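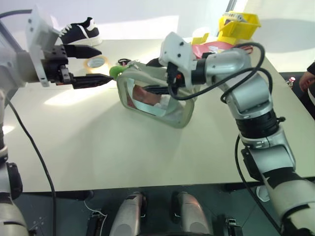
*A two-armed station handling a clear-front pouch at the sorting table.*

# Automation at the Pullholm Returns Center: Employee FAQ

Issued by Workplace Relations, October 21, 2022

### Which tasks are being automated?

Only the handling of small mixed goods at the sorting tables. Receiving, customer inquiries and outbound packing remain with current teams.

### Will positions be eliminated?

No. The 13 employees now assigned to sorting will keep their grade and base pay. Seven will move to inspection and repair grading after training. The others will oversee the stations.

### How much work will the stations take on?

Pullholm received 2,544 returned items in July. The stations are expected to handle nearly 455 a month in the first stage.

### Why are soft items and bags included?

Staff asked for this. Bags, pouches and similar goods must be lifted and turned many times during a shift, and they account for most of the wrist strain reported at the tables.

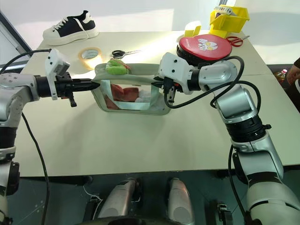 *Right gripper holding a bag by its top handle, with other small goods on the table.*

### May I reach onto the table while the arms are moving?

Only employees who have completed the Jevolcombe safety course may do so, and only after pausing the station. Anyone may press the stop button at any time. Doing so will never be treated as a performance matter.

### Will the cameras be used to evaluate employees?

No. Recordings are used to review how items are handled. They are not available to supervisors for attendance or discipline.

### Whom should I contact?

Questions about training and schedules should be sent to Firdevs Baysal. Concerns about safety should be sent to Yavuz Şimşekoğlu, or raised with any shift lead.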